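Keep the Saturday repair table

The town of Derside wants to close the Saturday repair table at the Hamel hall and send people to the new Jodis store on the Cerkcombe road. I think that is a mistake.

The case for closing is money. Heat and light for the hall cost $2,473 last year, and the table took in $500 in donations. Those numbers are correct. They leave out the 224 things that went home working, mostly lamps, zippers and toasters, which the town did not have to haul away.

Jodis sells new toasters. It does not fix old ones, and the bus there runs every 60 minutes. A person with a loose lamp switch needs a screwdriver and someone who knows where to put it — that is a small thing to ask of a town our size.

I would charge two dollars an item, cut the hours in winter and look at the numbers again next March. If people stop coming, close it then. The council votes this week, and I hope it waits.

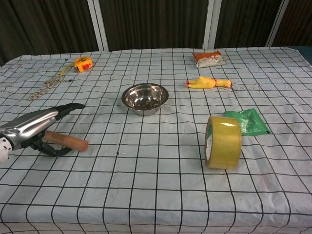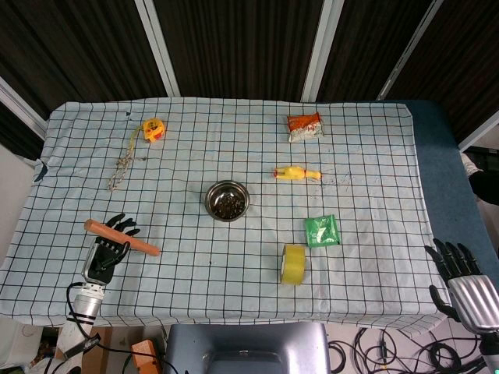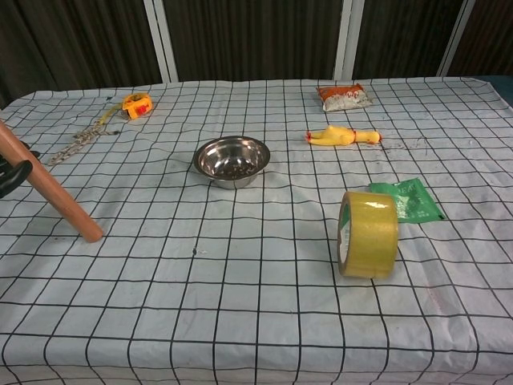
A table with a grid-pattern cloth, three views.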